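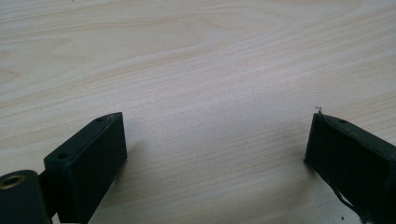

I pack fittings for a living, the little bags of bolts and brackets that come with flat-pack shelving, and for the past few months a good part of my shift has gone on teaching a robot arm to do it with me. The arm is a Stekar and it gets plenty of attention from visitors. What I actually hold all day is the Waker, the hand-held gripper you use to show the arm how a job goes, so that's what I'm reviewing. It's got two chunky fingers in a green so dark it's nearly black, and they face each other over the bench like a pair of bookends. You squeeze, they close, you do the job with them, and the whole thing gets recorded for the arm to learn from. The right-hand finger has had a harder life than the left. There's a wispy grey thread sticking up off the tip, and lower down the wrapping is coming away from the side.

I'll start with what I like. It's easy to pick up! I'd never used anything of the kind and I was bagging brackets with it before my first tea break (badly, but still). The squeeze is light, and the fingers have broad flat faces, so anything with two straight sides is a pleasure. Cartons, instruction booklets folded in half, the wooden dowel boxes – lovely. Chang-ho Ji, who runs our line at Desex, reckons he can do a whole tray faster with the Waker than with his bare hands. I've watched him and he can't, but he does look very smooth doing it.

Small round things are another matter. Washers are the worst. Against those flat faces a washer just tips over and slides out, and you end up chasing it across the bench while the recording runs on. We asked whether we should scrap the takes where that happens and were told to keep them, so somewhere there's a great deal of me chasing washers. I'd like a softer pad, or a groove down the middle, or anything really.

It's also tiring in a way I hadn't expected. It isn't terribly heavy, but you hold it out in front of you with your wrist cocked, and by mid-afternoon I feel it right up into my shoulder. We do 43 minutes with it and then swap on to something else. Somebody in the office worked that number out and I've never found out how. I'd want it shorter, myself, and I've said so. If your place is thinking of bringing these in, sort out the swapping before the first one is out of its box. 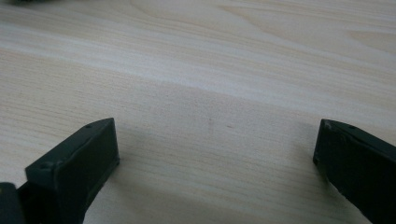
Issue 3 | Page 5

The bench matters more than you'd think. Ours is a Hägglund with a pale top, streaky grain all over it, and the dark fingers show up on it beautifully, which is kind to my eyes at the end of a shift. The trouble is that light wood shows every mark, and I'm forever going after a little dark speck with the tip of a finger thinking it's a bit of grit. The shadows from the gripper catch me out as well, mostly when I'm after a black screw. A lamp on each side would help, and I've asked for one.

Now, the part people want to know about when I tell them what I do. Is it taking our jobs? I don't know yet, and I'm wary of anyone who sounds sure. So far the arm has taken over the plain bags, the ones with the same bolts in every time, and I don't miss them one bit. But those bags were also where new starters learned the work. Si-woo Yeom joined us in December and went more or less straight on to the Waker, so she's teaching a machine a job she's hardly done by hand. She's good at it, too. It still strikes me as a funny way round.

The talk has changed as well. We used to chat the whole shift, and with the Waker you go quiet because you're concentrating. On the other hand I've been asked my opinion more in these few months than in all the years before – how I hold a bag open, which hand goes first, why I shake it. I do rather like that. I'd like it better if it came with a bit more money, seeing as about 3,000 of the bags it learned from were mine.

Would I recommend it? For boxes and booklets, yes, happily. For washers, no, keep your tweezers. Get a spare pair of fingers with it, try it for a full shift before you sign for a batch, and let the people who'll be holding it have a go first.

Filed under: Reviews, Tools at Work, Automation
Shares 43 | Comments 5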